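July, stick flex rig, 9.40 pm

Ran the Eichhorn composite shafts again on the bench rig. Their sheet says stiffness holds after 40 cold cycles. I got 29 before the first one went soft below the hosel, and the other two weren't far behind it. Three shafts is a poor sample, I know, but so was theirs.

The Fimetti blades I'm leaving for now. Platberg want a skate test on real ice and all we have is the slab.

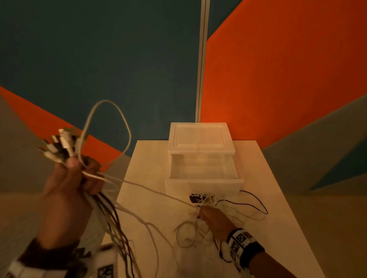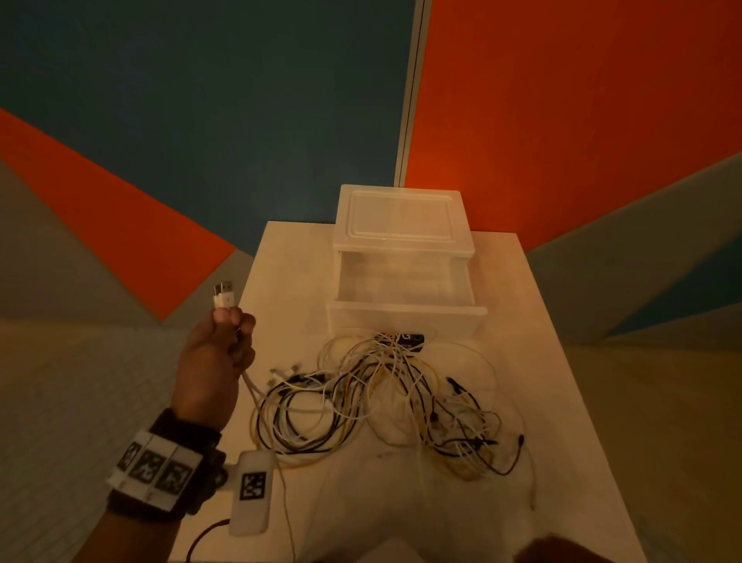
Leads, and the bench corner for the last two.

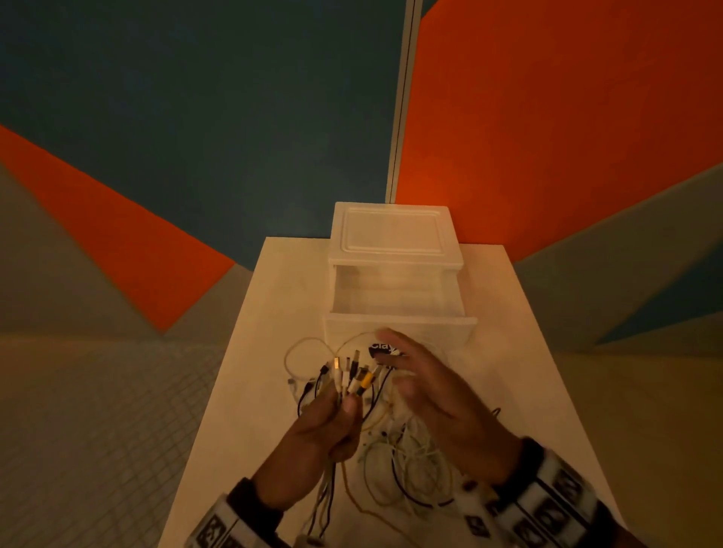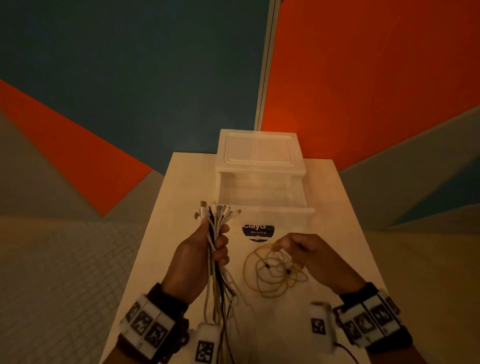 Stirnovham rang back about the shafts and reckon our clamp bites too hard, and that any stick would fail early in it. Possible. Their own clamp figure is 117 and they won't say in what units, so I'm not changing ours on the strength of a phone call.

Still to do: re-zero the load cell, run an old ash stick as a control, ask Eichhorn how cold their cold is.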